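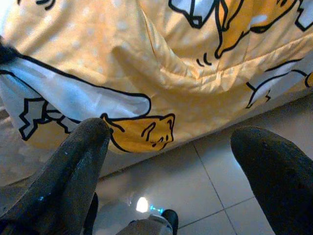

Ticket: Zadex label and photo printer drops off wireless, prints stop halfway
Opened by: Haruna Ishida
Status: Open, waiting on customer

Hello, me again (sorry!). The printer has been fine since I bought it from Karppinen in July, and then yesterday it started giving up halfway down the page. The first half comes out lovely, really crisp, and then the paper just sits there with the blue light blinking. If I leave it long enough it spits the sheet out blank from the middle down and the laptop tells me the printer is offline.

Things I've tried so far: turned it off and on, turned the Sodanen router off and on, took the driver off the laptop and put it back again from your download page. The driver installs without any moaning, but at the end it says error 499 and then carries on as if nothing had happened. Plain text letters print all right. It's only pictures, and mostly the ones set to best quality.

Ink is fine according to the little screen, although the yellow is lower than the others.

Haruna 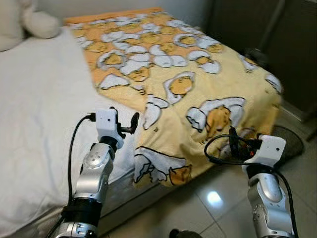
Attachment: bed with the yellow egg blanket

Reply from Misaki Yokoyama, Soltness support desk

Hi Haruna, no need to be sorry! I've had a look through your notes and I think we've got two separate things going on. Error 499 on that model means the installer couldn't find the printer on the network at the moment it looked, so it has set itself up with a guessed address. Text squeezes through before the connection drops, big pictures don't.

Could you try this for me? Plug the printer in with the USB cable, take the driver off once more, restart the laptop, and only then run the installer. When it asks how the printer is connected, pick cable. Then print a photo at 300 dpi and let me know how far down the page it gets.

Misaki

Update from Haruna Ishida

Right, found a cable in the drawer with the old phone chargers. No error this time, and I've printed four photos in a row, all the way to the bottom! They do take up to 5 minutes each on best, but I can live with that.

Switched back to wireless after tea and it stopped on the very first one, same blue light. So the cable works and the wireless doesn't. I'd much prefer wireless, as the printer lives on the landing and the cable doesn't reach anywhere useful.

Reply from Misaki Yokoyama

That's really helpful, thank you. Next job is to give the printer a fixed address on the Sodanen. Print the network page (hold the wireless button until it beeps) and send me the line that starts with MAC, and I'll write out the steps for you.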